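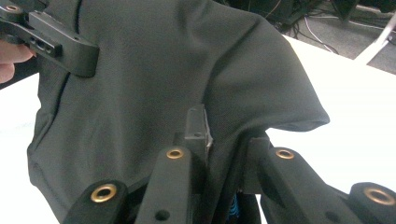

Furnent Knit Polo, Charcoal
Short-sleeve work shirt, fine-gauge knit, item group 4

The Furnent knit polo is a uniform top for reception, retail floor, and light warehouse staff. It is sold by the piece and by the carton. The charcoal shade is a dark gray with no pattern. A second color, navy, is stocked in the same sizes under a separate item group.

Fabric

Cotton and polyester blend, piece-dyed. The knit is fine and close, with a matte face. It has moderate stretch across the width and very little along the length. The cloth creases when it is bunched or gripped and should be hung or folded flat after drying. Fabric for all charcoal stock is supplied by the Ionescu mill. Lots are kept together where possible, but a small shade difference between lots is normal in dark grays. Customers who need an exact match across a team should order all pieces at one time and ask for a single lot on the order form.

Construction

Side seams are overlocked. Shoulder seams are taped on the inside from the collar to the sleeve head. Sleeve hems are turned once and stitched. The bottom hem is straight, with a short vent on each side. The collar is flat knit and is attached with a covered seam at the back neck. The placket closes with buttons dyed to match, and a spare is sewn to the care label.

There is no chest pocket. A version with a pocket was withdrawn in December and will not be restocked.

Sizing

Sizes run from XS to 4XL in one body length per size. The cut is regular. Customers between sizes should take the larger one, as the body may draw in slightly in the first wash. Chest measurements are taken on the garment laid flat, one inch below the armhole, and doubled. Sleeve length is taken from the shoulder seam to the edge of the hem. A printable size chart is packed with every carton and can be requested by e-mail before ordering.

Tall sizes are not available in charcoal. See the Talto long-body polo for an equivalent weight with a longer back.

Care

Machine wash warm, inside out, with dark colors. Do not bleach. Tumble dry low or line dry in shade. Remove promptly from the dryer. Iron on medium if needed, on the reverse side. Do not iron over embroidery or transfers. Dry cleaning is possible but not required.

Fabric softener reduces moisture uptake in this blend and is not recommended for shirts worn in warm work areas. New shirts should be washed separately the first time.

Folding and storage

For shelf storage, lay the shirt face down on a clean, flat surface. Smooth the body from the collar toward the hem. Turn each side in to the edge of the collar with the sleeve laid back along the fold, then bring the hem up in two equal folds. Turn the stack so that the collars alternate front and back; this keeps a pile level. Stacks of more than a dozen tend to mark the bottom shirt.

For locker rooms with hanging rails, use a hanger with a rounded shoulder. Thin wire hangers leave a point in the knit near the sleeve head.

Decoration

Embroidery is offered on the left chest, right chest, and either sleeve. Use a cutaway backing. Tearaway backing is too light for this knit and lets the stitching pucker. Heat transfers should be tested on one shirt first, since dark dyes can migrate into white or pale transfer films. Screen printing is not offered by us on this item.

Artwork is approved by the customer before stitching. Decorated shirts cannot be returned.

Packing

Shirts are folded and bagged singly, 50 to a carton. Cartons are labeled by size and lot. Mixed-size cartons can be made up on request and take one additional working day. Orders of 300 pieces or more ship on a pallet from the Nimitz Road warehouse.

Returns

Plain, unworn shirts may be returned in the original bag. Quote the lot number from the carton label or the inside side seam. Claims for shade, measurement, or sewing faults should be made before the shirts are washed or decorated. Include the size and quantity affected.

Product data on this page was checked on March 10, 2025 by Zdenka Milošević, garment specifications.

Filed under: Workwear / Tops / Polos

4 shares

Contact Furnent | Shipping and returns | Size charts | Back to top
© Furnent. All rights reserved.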